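Ticket: replacement finger pads and spare hand-held grippers, cup station
Queue: Equipment requests
Status: Waiting on quote
Opened by: Asabe Okonkwo
Assigned to: Solange Thibodeau

Asabe Okonkwo, 9:40 am
We need to settle the pad order before the March budget closes. The cup handover task uses two hand-held grippers at once, so when one is down the whole station stops. At the moment we have no spare set. I would like to order pads for both grippers plus one complete spare gripper.

Please quote pads from Likano and from Cistis. Same flat black type we run now, screw mount. Do not let them swap in the curved ones. Those press a paper cup out of round and we went through that last year.

Solange Thibodeau, 10:25 am
Likano wants 138 for a set of pads, Cistis wants 174. Cistis includes the screws. Likano has a minimum order of two sets, which we would use anyway. A complete gripper from Flemeck is 500, and they will not hold that price past the end of the month.

Can you confirm what the pads have to handle? Flemeck asks for it on the form.

Asabe Okonkwo, 11:05 am
Paper cups, light, printed, supplied nested in stacks. One gripper holds the cup upside down by the base and the other closes on the side. The fingers have to open a good bit wider than the cup or the second person knocks it on the way in.

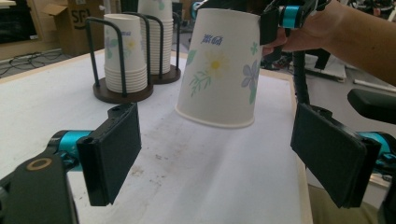

The other thing for the form is cleaning. We wipe the pads with a damp cloth at the end of a shift, no solvent. If their pads need anything stronger I would rather know now – the last batch went shiny and started to slip.

Also add cups to the request. We get through them faster than planned because a dented one can't go back in the dispenser. Abubakar sells a carton for 100.

Solange Thibodeau, 1:50 pm
Form sent to Flemeck with your notes. Cups can go on the supplies line, so they don't touch the equipment budget. I put in for one carton.

On the pads I lean toward Likano, two sets, 276 in all. Screws are in the drawer already. Open question is lead time. Likano says three weeks, Cistis says one.

Asabe Okonkwo, 2:15 pm
Three weeks is fine if the spare gripper gets approved. If it doesn't, go with Cistis. Leave this open until Flemeck answers on the wipe-down.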